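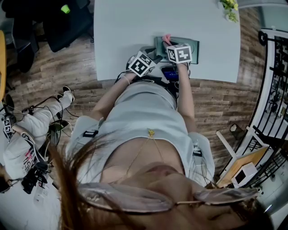

A worktable is a table used for small manual tasks such as sorting, mending, assembling or drawing. It is different from a dining table mainly by its use, and in many homes and offices the same piece of furniture serves for both purposes.

Form

The most common form has a flat rectangular top. White tops are popular because small parts are easy to find on them, but they also show stains quickly. The height is chosen so that the user can reach the middle of the top without raising the shoulders. For standing work a higher table is used, or the legs are made adjustable.

Tray

Many users put a flat tray on the table and do the work over it. The tray protects the top and stops small pieces from rolling to the floor. Dark colors, for example green or blue, give a good contrast with pale objects. In the town of Stestdale such a tray is called a "skustano", after the Skustano workshop, which sold trays together with its tables. The name is not used in other regions.

Surroundings

A worktable can stand against a wall or free in the room. A free table may be used from all sides, but it needs more floor space, and cables across the floor have to be avoided. Wooden plank floors are comfortable to stand on, although dropped tools can mark them. A small side table is often added for equipment that is not needed all the time. A potted plant is usually kept at a corner, outside the reach of the hands.

Collections

The Bhatt collection in Brurotthorpe holds 29 worktables and over 16 trays from homes and small workshops. Its catalog has 2653 entries, most of them for hand tools. The tables are shown in 5 rooms, which are closed for cleaning every July.

See also

Desk
Drafting table
Sewing table
Workbench

Last edited 11 Sep 2019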